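Skundbridge Opens Orders for Foulkes Tabletop Simulation Kit

By Annapurna Alva, Skundbridge Press Office
January 24, 2025

Print this page | E-mail this page

PILTVILLE – Skundbridge today opened orders for Foulkes, a simulation kit for teams that train and test robot arms on tabletop tasks. The kit lets a lab or a product group run pick-and-place work in rendered rooms before any time is booked on a real arm.

Foulkes comes with 251 object models and 20 room layouts. The objects are the kind found on desks and in kitchens, including packaged food, cups, stationery and small containers. Each one has a mass, a friction setting and a collision shape that the user can change in a plain text file. Rooms can be swapped without rebuilding the task, so a policy trained in one can be tested in another the same day.

"Our customers asked for clutter," said Parvathi Gowda, who leads product work on Foulkes. "They had plenty of clean gray floors and colored blocks. They wanted patterned carpet, wood grain, and a candy wrapper lying next to a pencil cup. A mesh cup is hard for a camera because the table shows through it, and a flat package is hard for a gripper. We put both in the base set." 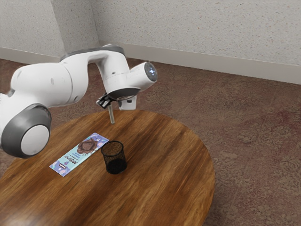

Each task in the kit is defined by a start layout, a goal and a scoring rule. Users can write their own or begin with the 50 tasks supplied. Arms and grippers are loaded from standard robot description files. Camera positions, lighting and table height can be fixed or varied from run to run, and every run is saved with its settings so that it can be repeated.

Skundbridge ran a closed trial of Foulkes that ended in November. During the trial, users logged 2,043 runs and sent in comments on the object set and the task editor. Two changes came out of that work. The mesh and wire objects were given new collision shapes, after users reported gripper fingers catching on rims, and the task editor now shows an arm's reach before a run is started.

Skelness, which builds packing cells for small food producers, took part in the trial and will keep using the kit.

"We used it to throw out bad ideas early," said Sivaprasad Palaniappan, an automation engineer at Skelness. "Approach angles were the main thing for us. If the wrist can't get down beside a cup without hitting it in simulation, I don't need to spend a morning on the real cell. It doesn't replace the real cell – we still see differences with thin wrappers – but we get there with fewer candidates."

Gowda said soft and crinkled packaging is the main area of work for the next release. In the current version, wrappers are treated as rigid.

Foulkes is sold as a yearly license for each workstation, with a lower rate for schools and colleges. The license covers updates, the full object library and e-mail support. Training sessions for new users will be held at the Skundbridge office in Piltville and online, led by Shobha Kartha.

Orders and requests for a trial license can be placed through the Skundbridge sales desk. Press questions should be sent to Morenike Ajayi, media contact.

Last updated: January 24, 2025, release text unchanged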